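November 10, 2020

Long day, good day, and I want to get it down before I fall asleep on top of the notebook. I got to the club a little after four with my scarf still on and a bag of clementines nobody had asked for, and the others were already deep in an argument about baskets. We have called our entry Grorolus since the very first sign-up sheet (I voted for something shorter and lost), and the task we drew for the Murkis round is the tidying one: pick a thing up out of one basket, carry it over, set it down in the other, and do it again until the time is up. It sounds like nothing. My little cousins could do it with their eyes shut. I have now given it most of my autumn and I love it more than I can explain to anybody at home.

The plan for this afternoon was to work on the reach and only the reach. No grasping, no carrying, just get the right hand out over the far basket with the fingers open, hold it, and come back. The log says we are at 3,264 practice reaches since the start of term, which made me feel proud and tired at the same time. I had the laptop on my knees and read out the joint numbers, and my teammates took turns calling stop. My voice was going by the end of it. I must remember to bring tea next week, the good kind, in the tall flask.

We did have a long talk about the legs. One half of the team wants the stance wide and square, because it looks steady, and the other half (my half!) wants one foot a bit ahead of the other with the knees soft, the way you would stand yourself if you were leaning over a table to get at something. We tried mine second, after the break, and I won't pretend I wasn't pleased with how it looked.

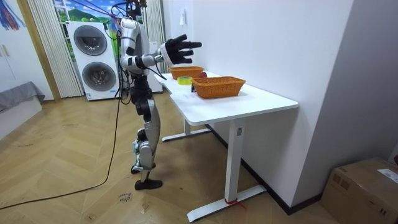

Our coach thinks I'm in too much of a hurry to get to the hand, and told me so while we were coiling up the extension cords, that a reach is made in the hips and the shoulder and the fingers only get the credit for it. I said I would write that down, so now I have. I grumbled a bit on the walk to the bus but I think it's fair. When I go back through the log, the bad attempts nearly all start with the body leaning late, and then the arm has to hurry to make up for it, and of course I had been blaming the wrist the whole time.

So my homework is to slow the first part down. I'm going to try 400 milliseconds of lean before the shoulder does anything at all, and if that looks sleepy I can trim it. The Hunt program has a slider for it, hidden two menus down where you'd never look, and I've drawn myself a little map inside the front cover so I don't have to ask again.

Other things. The Grornitance people wrote back about the spare finger covers and they can send them, only not before the end of the month, so we'll be careful with what we've got. We have 13 practice sessions left before the round. I had been imagining many more than that - I suppose I was counting the holidays.

Ate two of the clementines on the bus home. Must ask about borrowing the key for Saturday, and must return that library book.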